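Can a robot arm clear a kitchen counter yet, or is it still too early?

Home & Workshop Help > Appliances and Gadgets

Heather MacBrayne
My mother-in-law has bad shoulders and can't reach to the back of her counter anymore. She cooks every day and things pile up: cutting board in the middle, mugs, cups, boxes, a bowl with something long sticking out of it. My husband has been reading about robot arms that sell for under $3,000 and thinks one could be fixed to the counter to put things away while she sits down.

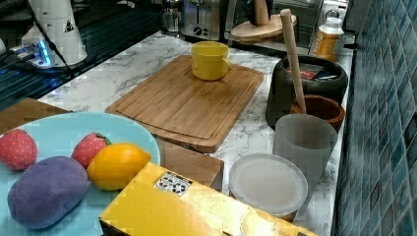

I'm more doubtful. She doesn't need it to cook. She needs it to pick up a mug or a cup, move it to one spot by the sink, and not knock anything over on the way. It could take all afternoon as far as she's concerned. Is that realistic for a person who isn't an engineer, or should we spend the money on lower shelves?

Danjuma Ezeani
I set up arms for small shops, mostly loading parts, and I have tried one in my own kitchen. Picking up a single mug from a clear space works fine. A normal counter is much harder. From easiest to hardest:

- Things with a handle or straight sides, standing alone. A mug in the middle of a cutting board is a good case because the gripper can come straight down.

- Soft things. Plush toys and dish towels give a little, so a poor grip often still holds. I practice with toy food before I let the arm near real fruit.
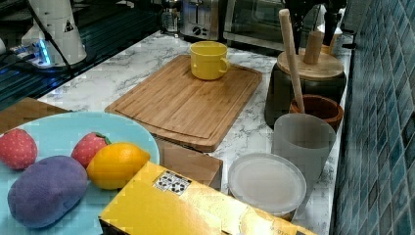
- Things standing close together. If a cup is right in front of a bowl and the bowl is in front of a pot, the arm has to go in from above or move the front one first. Most of my failures are here.

- Clear or frosted plastic, and anything shiny. Depth cameras lose the edges.

- Lids. Taking one off is all right. Putting it back centered takes me several tries on a good day.

My kitchen arm needed 40 evenings of setup before I trusted it with a mug, and I still stay in the room. For her I would not do it this year. Check the reach too – a lot of the cheaper arms stop well short of the back wall.

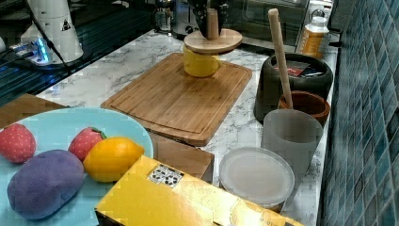 Maricruz Sandoval

Get the shelves. We looked into this for my dad in December and the quote was $1,836 for the arm only, no gripper, no camera, no one to come out and set it up. He has pull-down racks from Halliday now and a rolling cart for the mugs. If your husband wants a robot he can have it in the garage.

Also, where would it go? The base takes up counter, and that is the thing she's short of.

Arnulfo Usuga
Depends on the arm. My brother has one and it sorts screws all day, no problem. Never tried it with dishes. I would ask the seller for a video of it clearing a messy counter at normal speed, start to finish, and if they only have a clean table with 3 blocks on it I'd keep my money.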